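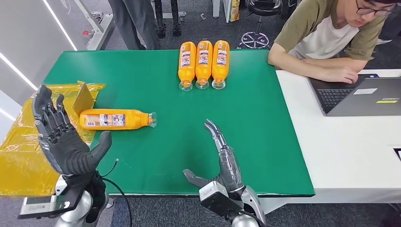

Figure 3. Orange plastic bottles lying on a green tabletop mat, with robotic hands in front.

4.2 Sublease terms and time on market

We now turn to the terms on which the sublease space was offered. Of the 1,100 listings in the sample, 353 were subleases, and most of these were parts of larger office or light industrial buildings. Stand-alone buildings made up a small share, but they stayed on the market longer than partial floors did. The difference holds after we control for size, parking and distance to the nearest highway ramp.

The length of the remaining term matters more than the asking rent. Listings with less than two years left on the master lease drew few inquiries unless the sublandlord could show that the owner was willing to sign a direct extension. Brokers often left the remaining term out of the first version of a listing and added it later. We use the later version where both were available.

Build-out is harder to measure. Following Bellini and Farina, we coded each listing for the presence of private offices, conference rooms, a kitchen, and storage. We did not code for quality of finish, as the wording in listings is too loose to compare. "High-end" was applied to spaces with very different improvement costs. Tenants interviewed by McKinnon gave the same account: they read the floor plan first and paid little attention to the text.

Furniture raises a separate question. In the Kaltside submarket, more than 70 listings offered the furniture with the space, usually at no stated charge. Rents for these were slightly lower than for unfurnished subleases of the same size. One reading is that sublandlords include the furniture to avoid the cost of moving it — the lease will often require the space to be cleared at the end. Another is that furnished space tends to be offered by firms in a hurry to leave. Our data cannot separate the two.

Owner consent was the most common source of delay. In the Fabbri portfolio, where the dates of each request were made available to us, consent took longer when the new use differed from the old one, for instance when an office tenant was to be replaced by a workshop or a small laboratory. Tesfamariam reports a similar pattern for retail space. We return to consent clauses in Section 5.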